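Informe de avance del proyecto Brisero: superficies de corte en cocinas colectivas
Segundo periodo de ejecución. Sábado, 28 de diciembre de 2019
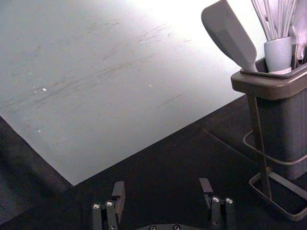
El segundo periodo se ha dedicado a la revisión del plan de limpieza de las cocinas adheridas y a la puesta en marcha del registro de sustitución de material. El plan anterior fijaba la retirada de las tablas por antigüedad, criterio que no distinguía entre una cocina de uso diario y otra que abre dos tardes por semana. El nuevo procedimiento parte del estado de la superficie. Una tabla clara con una banda de arañazos finos, cortos y casi paralelos en la zona central, acompañados de marcas grisáceas, se clasifica como desgaste superficial y pasa a revisión mensual; la retirada inmediata se reserva para surcos en los que la uña queda retenida, astillado del canto o deformación que impida el apoyo completo.

1. Estado de las actividades

Actividad 1.1, inventario. Cerrada. Se han registrado 268 tablas en las cocinas participantes, con código, fecha de entrada en servicio cuando consta y uso asignado (carne cruda, pescado, verdura, pan, alimentos cocinados). En las cocinas gestionadas por Judier el uso asignado no figuraba en ningún documento previo y se ha establecido con el personal de cada turno.

Actividad 1.2, muestreo. En curso. El protocolo de hisopado se ha aplicado a 70 tablas, antes y después del lavado. Los recuentos de aerobios mesófilos y de enterobacterias los realiza el laboratorio Sterkarov. Queda pendiente la segunda ronda, prevista para marzo, sobre las mismas unidades.

Actividad 1.3, formación. En curso. Rasha Qaisi ha impartido las sesiones de la zona norte. Las de la zona sur se han aplazado por coincidir con el cambio de proveedor de detergente, ya que la dosificación del producto nuevo obliga a rehacer dos fichas.

Actividad 1.4, registro de sustitución. Iniciada. La hoja en papel se mantiene en todas las cocinas; la versión electrónica funciona solo en las que disponen de terminal en el área de preparación.

2. Resultados preliminares

Los recuentos posteriores al lavado son más bajos en las tablas que se secan en vertical y separadas entre sí que en las que se apilan. La diferencia se mantiene al agrupar por uso asignado. No se ha encontrado por ahora relación clara entre antigüedad declarada y recuento, aunque la fecha de entrada en servicio falta en una parte apreciable del inventario y el análisis deberá repetirse con los datos de la segunda ronda.

La concordancia entre evaluadores en la clasificación visual fue aceptable para las categorías extremas y baja para la intermedia. Bindu Kaimal ha redactado una definición más estricta de "surco" y ha propuesto hacer la inspección siempre con luz lateral -- con luz cenital las marcas finas se pierden en las superficies claras. La propuesta se incorpora al protocolo desde este periodo. Las clasificaciones anteriores no se corrigen; se marcan como versión 1 en la base de datos.

3. Desviaciones

a) Retraso de 15 días en la entrega de hisopos. No afecta al número de muestras comprometido.
b) Las cocinas de Annamalai han solicitado mantener su propio código de colores. Se acepta, con tabla de equivalencias anexa a la ficha de cada centro.
c) El lavavajillas de un centro no alcanzaba la temperatura de aclarado especificada. Los resultados de ese centro se presentan aparte hasta que se repita la medición.

4. Ejecución económica

El gasto en análisis se ajusta a lo previsto. En material fungible se registra un exceso de 250 euros, debido al envío urgente de medios de transporte para las muestras. Se solicita autorización para cubrirlo con el remanente de la partida de desplazamientos, sin modificación del total concedido.

5. Próximo periodo

Segunda ronda de muestreo y envío de resultados a cada cocina en formato individual.
Sesiones de formación de la zona sur, con las fichas de dosificación ya corregidas.
Repetición de la prueba de concordancia con la definición nueva.
Borrador del criterio de retirada, para observaciones del financiador antes de su aplicación general.

Anexos: inventario por centro, protocolo de hisopado (versión 2), tabla de equivalencias de colores, justificantes de gasto.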